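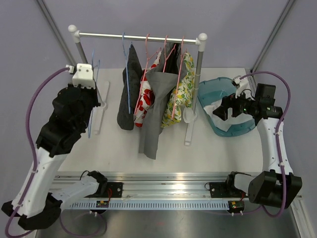
Takumi Yagi wrote back on Sunday to ask whether any of this means he can stop doing his own laundry. No, Takumi, it doesn't. He then asked why anybody would collect 1,229 goes at putting clothes on a rail when a person can do it while talking on the phone, and I've been chewing on that one ever since, so this README is partly my answer to him. The rest is the stuff you need if you want to use the data.

Hevance Laundry Set

What's in it

Hevance is a set of recordings of two robot arms doing small laundry chores at a table. There are 1,229 episodes. Each one is a single attempt at a single chore, from the moment the arms leave their rest position to the moment I pressed stop. The chores all live around a little garment rack, some hangers and a plastic basin. Shirts get hung up, taken down, moved along the rail, or dropped in the basin (on purpose, mostly).

I kept the failures in. There are a lot of them! If you only want the good ones, filter on the outcome field, but please have a look at the bad ones first, as they taught me far more about where we are with this than the clean runs did.

Can it do the chore yet?

Sort of. My short version is that the arms can hang a shirt if the shirt is helpful. Give them a stiff cotton top laid out flat with the neck facing the right way and you'll get a decent result more often than not. Give them the same top in a heap and it all gets a lot slower, because before anything can be hung somebody has to find the neck hole, and finding a neck hole in a crumpled lump of cloth is a horrible problem. I'm not that quick at it myself at seven in the morning.

Hangers are the other headache. A hanger is thin, it swings, and from the side it's barely there as far as a camera is concerned. Then you load the rail up and the clothes cover each other, so the policy has to guess where one garment stops and the next one starts. Prints help a bit. Plain clothes next to other plain clothes are miserable. Long garments are worse again, as they twist, and a twist near the middle hides which end you're looking at.

Two arms do make a real difference though. One can hold the hanger still while the other feeds the shoulder over it, which is pretty much what you and I do without thinking. I tried a batch with one arm only and gave up on it the same afternoon – those runs aren't in the release, you're not missing anything.

How the episodes were made

Most were driven by hand, by me, with the controller from the Inurora kit. The other 200 are the arms running on their own with a policy trained on the hand-driven ones, and they carry the tag "auto". Don't mix the two without thinking about it. My driving has habits (I nearly always start at the left end of the rail) and the policy picked them up and made them worse.

An attempt can last up to 29 seconds, after which the recorder stops whether the arms have finished or not. I wish I'd made that longer. Quite a few "timeout" outcomes would have been fine with a bit more patience, and I've had to mark them as unfinished all the same.

Folders and fields

Everything sits under three folders. "yokoyama" has the hanging chores, "lamell" has the basin chores, and "mixed" has anything that uses both. The names come from my scratch drives and I never got round to changing them. Sorry.

Inside each episode folder you'll find the video, the joint positions for both arms, the gripper opening for both arms, and a small text file with these fields:

chore – a few plain words, such as "hang shirt" or "shirt to basin"
driver – "hand" or "auto"
outcome – "done", "part", "dropped" or "timeout"
note – whatever I felt like typing, often nothing

There are 3,931 notes and sub-step labels in total across the set. I wrote them all, and I got grumpier as I went, so the tone changes. "Part" is the outcome I'd trust least. A shirt hanging by one shoulder counts as "part", but so does one that's on the hanger with the hanger not on the rail, and I should have split those.

Things that will trip you up

The left and right arms are named from where the operator sits. Some of the early files in "lamell" have the gripper values the wrong way up, so that open reads as closed. The loader fixes this if you leave the "flip" setting alone. If you write your own loader, check a few episodes by eye before you train anything on them.

Nothing here covers drying, ironing or folding. I had a go at folding in November and it deserves its own set, with a bigger table and a calmer person in charge.

Using it

Do what you like with it, and tell me if you find mistakes. I'd love to hear from anyone who gets a crumpled shirt onto a hanger reliably, from a heap, with no hints. Takumi has asked to be told as well.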